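The Cabinet in the Hallway
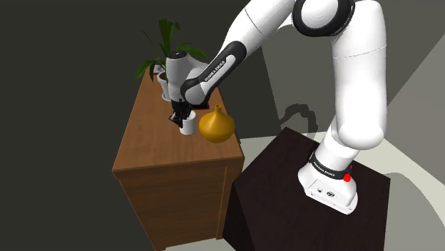

Ans Geerts

My grandmother kept her buttons, her good scissors, a tin of foreign coins and every letter my grandfather ever wrote her in one tall cabinet in the hallway at Gurnberg, and I was eleven before I was allowed to open it by myself. I remember the smell best — beeswax and old paper, with something peppery underneath that I have never managed to find again, though I have put my nose into a great many cabinets since!

Most families had a piece like it. It stood wherever people passed on their way to somewhere else, and it took in whatever they were carrying. When I started asking around last September, I hardly had to finish my question. Fouad Zoubi told me about his aunt's, which had to be lifted through an upstairs window when she moved to Randale and has stayed put through three owners of the house. Roos Verbruggen still has the one her parents married with, and she keeps dog leashes in it, along with the deeds to the house.

"You don't tidy it," she told me, pouring more coffee than I had asked for. "You just close the door a little harder."

Wood like that wants very little from you. Wipe it with a soft cloth, keep it away from the radiator, and rub a bit of wax into it when the weather turns (my grandmother did hers before the first frost, with one of my grandfather's undershirts). If a door sticks in a damp summer, leave your plane in the shed and wait for fall. Drawers run better with a candle stub drawn along the runners.

Ours lives with my cousin now. I visited last winter and asked if I could look inside, and she handed me the key and went to see about lunch. The coins were still there, and so were the scissors.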